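Two weeks with the dew heater

I finally got a clear run in August, three nights out of five, and spent most of it on Saturn and the moon. The scope is the same Zelmont reflector I have had since the spring. What changed is that I bought a dew heater for the finder and the eyepiece, and moved the whole setup to the far side of the yard, behind the garage.

Dondarwood is not a dark place. The car dealership leaves its lights on until 11 p.m., and the sky to the west is orange until they go off. For planets it doesn't matter much. For anything faint I wait, or I drive 27 miles to the reservoir, where Tamara Kuzmenko lets a few of us park on her gravel lot.

The first night was mostly wasted. I set up at dusk, and the mirror was still warm from being in the garage all day. At high power Saturn looked like it was under running water. By 12:30 it had settled, and I could hold the rings steady for a few seconds at a time. I went to bed at 2.

The second night I put the scope out before dinner, and that helped a lot. I used the Nornus 9 mm eyepiece for most of the session. I saw Titan and one other moon that I think was Rhea, though I didn't check it against a chart until the next day. The heater kept the finder clear the whole time. It runs off a small battery pack, and I don't know yet how long that will last in cold weather.

I keep a couple of towels with the gear now. The tube drips when the air gets damp, and the lid of the eyepiece case is always wet by midnight. Any old bath towel will do for the outside of things. Keep it away from the glass. 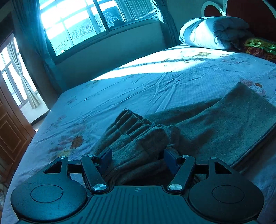

What I looked at on the moon

The third night was for the terminator. I started at Copernicus and worked south. I have a used copy of the Kurek moon atlas, 277 pages, and it is too heavy to hold with one hand, so I leave it open on a camp chair with a red light clipped to it. I found the Straight Wall without much trouble. I did not find the small craters inside Plato, and I looked for half an hour.

I have 500 mm of focal length on the little refractor and I tried that too, for a wider view. It was pleasant but I went back to the big scope after ten minutes.

Next I want to fix the tripod leg that keeps slipping, and then try for Neptune from the gravel lot. If it's clear I'll write that up.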